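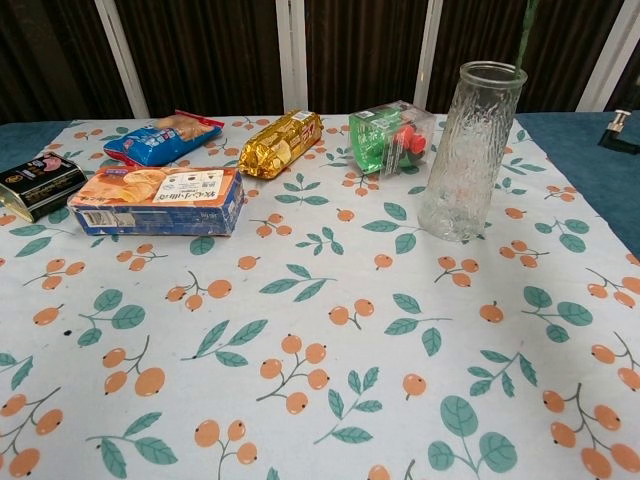
Gidach Parish Archive: progress report to the Sundqvist Fund, second quarter

Summary

We are on budget and a little behind, the behind part being entirely the fault of the year 1749. Your grant pays for the cataloguing and repair of the parish papers. So far 800 of the 1000 items have been listed, numbered and put into proper folders. The remainder are the ones everybody sensible left until last.

Cataloguing

The vestry minutes are finished. They mostly concern a gate. The gate is proposed, agreed, built, complained of, moved and complained of again over three generations, and anyone writing a history of local government could do worse than start there.

The 1749 account book is slower going. The clerk of the day wrote a fair hand until midsummer, after which he either changed pens or took to drink. Lucimara Siqueira has been working through it with a lamp and great patience and has reached September. She has asked me to record that the word we had all been reading as "bishop" is "bacon", and the entry in our last report about a payment for one should be amended.

Repair

Two volumes went to the bindery at Kallerar in March. One has come back and opens flat. The other needs a new spine, and the quote is attached. It falls within the contingency line, which I had hoped to hand back to you untouched, if only for the novelty.

Equipment

The Zeltura dehumidifier works well and sounds like a bus. We run it overnight.

Public access

The Saturday opening was well attended once it started raining. Most visitors wanted their own surname, and several found it in the list of people fined for keeping pigs. We have had repeat bookings from two of these families, who are now competing.

Next quarter

Finish the account book, list the loose letters, collect the second volume. I had also promised an index of place names. Please treat that as a statement of intent. The spending table follows on the next sheet, with receipts in date order apart from the one for string.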